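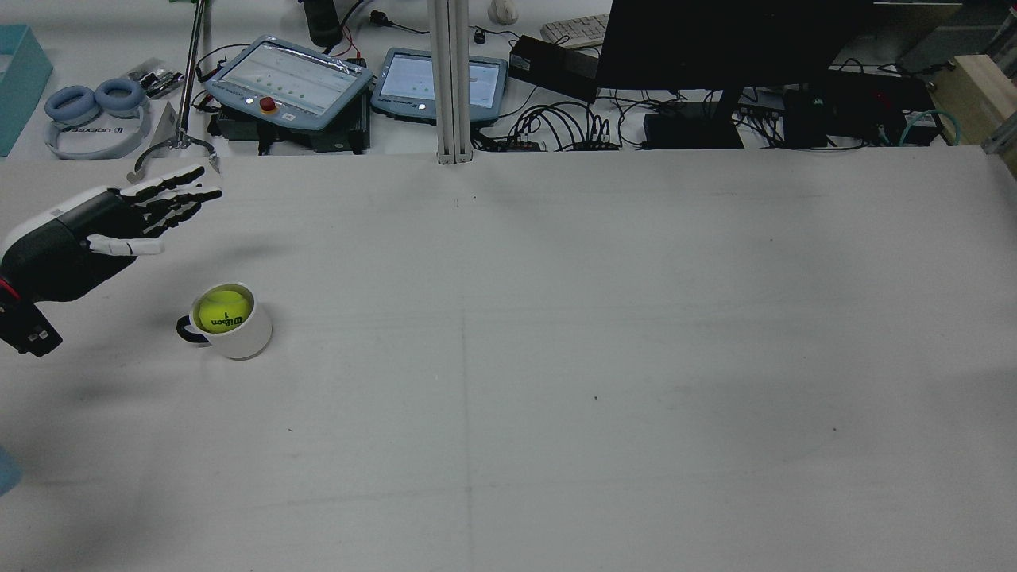
White table in the kitchen: talk me into it or out of it

Filed under: Home & Kitchen > Tables, Counters & Surfaces

marg_neves

Okay so we finally have room for a proper table (we knocked out the weird half wall, long story, never again) and I have my heart set on a white one. Plain top, no pattern, big enough for six if two of them are children. The one I like is the Staseo, which is $900 at the showroom in Situra and I've now visited it three times like it's a puppy.

My husband says we'll hate it by August. We drink a LOT of coffee and tea in this house, and both kids draw at the table, and nobody here has ever used a coaster on purpose. He wants oak. I think oak is fine but the kitchen faces north and it already feels like the inside of a shoe.

So, people who live with white tabletops: does it stain? Do you spend your life wiping it? Does it look tired after a couple of years? I'm not scared of cleaning, I just don't want to be the person hovering behind guests with a cloth.

Margarida

Re: White table in the kitchen

pascal_k

Had one for ten years and I'd buy it again tomorrow. Ours is laminate, nothing fancy, and it made a dark kitchen feel about twice the size. Everybody warns you about coffee but coffee is easy if you get it the same day. What got us was:

- newspaper ink (my father-in-law reads with his elbows)
- turmeric, which I'll get to
- the blue dye off a cheap placemat, left under a wet plate over a weekend

The turmeric was a yellow splotch the size of my hand. I scrubbed it, I cried a bit, I put a fruit bowl over it. Then we had a sunny week with the table pushed up to the window and it faded to almost nothing. I don't know the chemistry, I only know I moved that table around the room like a sundial until it was gone.

Get the white one. Get a dark placemat too, but wash it first.

Re: White table in the kitchen

semwal_d

Going to disagree with Pascal, sorry! We had a white table for four years and I was so happy to see the back of it. The stains weren't the problem. It was crumbs. Toast crumbs, pepper, pencil shavings, one single hair. On wood you don't see any of that until you go looking. On white you see it from the hallway with your coat still on.

I cook Indian food most nights, so "keep turmeric away from it" isn't a rule I can live under, and I wasn't going to wheel my dinner table to the window every weekend.

Margarida, you say you're not scared of cleaning. I wasn't either. Ask yourself how you feel at 6:40 in the morning.

Devendra

Re: White table in the kitchen

marg_neves

Devendra that 6:40 line hurt me personally.

But isn't there an argument that seeing the crumbs is good? My current table is dark and I put my hand in jam yesterday.

Re: White table in the kitchen

semwal_d

That's an argument for wiping the table you've got, lol.

Re: White table in the kitchen

vascocunha

I refinish furniture, mostly other people's mistakes, so let me put in a word. "White" tells you next to nothing. Painted wood, laminate, lacquer, solid surface, powder-coated steel and glazed stone all behave differently and people lump them together. Painted wood is the one that goes bad on you. The paint chips at the edges where chairs bump it, then water gets in under the chip, then you call me. Lacquer looks wonderful in a showroom and picks up fine scratches from the bottom of every mug you slide across it.

Ask the shop two things: what is the top made of, and can the edge be repaired. If the salesperson has to go and check, wait while they go and check.

And matte versus gloss matters more than people think. Gloss wipes easier. Matte hides scratches but hangs on to grease, and you get cloudy patches where people rest their arms. Go see it late in the day too, with the overhead lights off. A pale top at that hour can look gray and patchy even when it's spotless, and some people can't stand it.

Vasco

Re: White table in the kitchen

florante_d

+1 to everything Vasco said, and I want to add mugs!! Look at the bottoms of your mugs. A lot of them have an unglazed ring underneath that's basically sandpaper. I went through our whole cupboard and ran a fingertip round every one. You can smooth the rough ones with a bit of fine wet and dry paper, it takes a minute a mug and it's weirdly satisfying (do it outside or over the sink, the dust is nasty).

While you're at it, the ring INSIDE the mug is a separate fight. Black tea does it, hard water makes it worse. My wife thinks a stained mug gives the tea flavor. I think my wife grew up in a house with one mug.

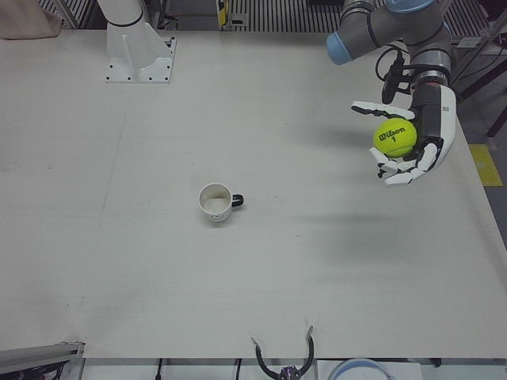

Re: White table in the kitchen (now apparently also about mugs)

pascal_k

Baking soda and a damp cloth for the insides. Don't use the green scratchy pads, they dull the glaze and then it stains faster than before. If it's limescale more than tea you want something acid, so warm vinegar, leave it for half an hour, rinse twice or your next cup is a salad.

Don't put vinegar on the table though, at least not on stone. Vasco will back me up.

Re: White table in the kitchen

vascocunha

Backed up. On marble or limestone it etches, and the dull spot that leaves has to be polished out. On laminate a quick wipe with diluted vinegar won't hurt anything but plain dish soap does the same job and doesn't smell.

Re: White table in the kitchen

florante_d

Has anyone used the Dranent paste? The stuff in the flat tin. My sister swears by it for her sink and I was thinking of trying it on our table, which is some kind of white composite, with a faded marker line on it from a school project.

Re: White table in the kitchen

semwal_d

I used it on my old one. It took out a wine mark, and it also left a patch shinier than the rest, so then I had to do the whole top to match, which was a Saturday-sized job on a day I didn't have to give. Test it underneath first. I did not test it underneath first.

For marker I'd try rubbing alcohol on a cotton ball before any kind of abrasive. Small circles, change the cotton often or you're only moving the color around.

Re: White table in the kitchen

florante_d

Alcohol worked! Took maybe five cotton balls. There's a very faint shadow if I crouch down and look along it, but I've decided not to crouch.

Re: White table in the kitchen

marg_neves

Update, since you've all been so nice (and Devendra). I went back to the showroom and asked Vasco's two questions. The top is laminate over some sort of board, matte finish. The edge is a glued strip, and they'll sell you a replacement strip but you fit it yourself. The man did have to go and check. I waited.

I also asked if I could take a sample home and he gave me an offcut the size of a paperback! So I've been torturing it on the windowsill. So far I've done coffee left overnight (gone with soap), beet juice for an hour (gone), ballpoint (mostly gone), and curry paste, which is sitting there right now while I type. I'll leave it until breakfast.

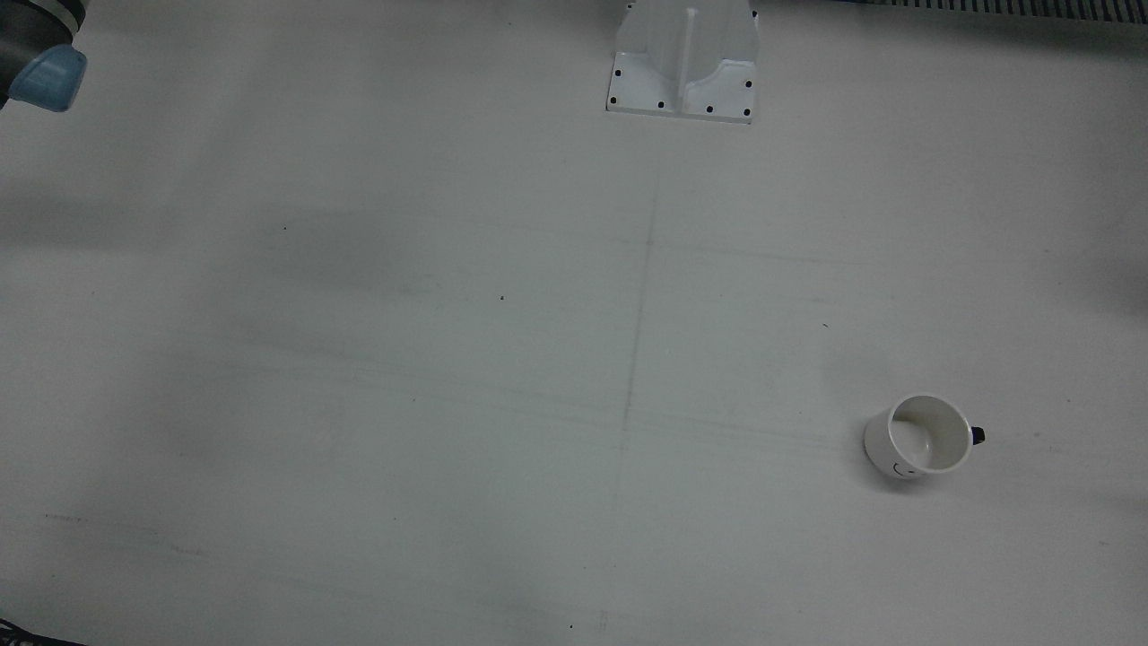

The other thing I did was put the offcut flat on the counter and look at it every time I walked past, morning, lunch, evening, lamp on, lamp off. In the morning I love it. After dinner it goes a bit dishwater, I can't lie. But our bulbs are those very cold ones that came with the house, and I swapped one for a warm one and it looked a hundred times better. So maybe my problem is bulbs? My husband says if it's bulbs then I've saved us $900 and we can keep the jam table.

Re: White table in the kitchen

vascocunha

Change the bulbs regardless. And try the sample with a greasy thumb, then look at it sideways. Curry paste is a good test but butter is what you'll be dealing with every day.

Re: White table in the kitchen

semwal_d

What happened with the curry??

Re: White table in the kitchen

marg_neves

Yellow. Not terrible yellow! Lemon sorbet yellow. It's on the sunny ledge now per the Kröger Method and I'm checking it far too often.

Re: White table in the kitchen

pascal_k

Give it three or four days, and turn it so the stain faces the glass. Very proud to have a method.

I'd still go white. Devendra and I are never going to agree on this, he sees crumbs and I see daylight. You can always throw a cloth over it for the messy dinners. We have an oilcloth one from Nishad with ugly lemons on it and it comes out for curry, crab and anything involving glitter.

Re: White table in the kitchen

semwal_d

If you have to cover the white table to eat at it, you have bought a lemon table.

Re: White table in the kitchen

marg_neves

I'm stealing that for the family argument but I haven't decided which side I'll use it on. Splotch is paler this morning. Butter thumb test was a bit grim on the matte, came off with dish soap and hot water. Going to ask if they do the same size in gloss and I'll report back.

Related threads

Round or rectangular for a narrow kitchen?
Bench seating with small kids, yes or no
Oilcloth by the yard: what weight to buy
Warm bulbs vs. cool bulbs over a dining table
Getting tea stains out of a steel thermos
Felt pads that don't fall off chair legs

Contact the moderators | © Tables & Counters Board | Back to top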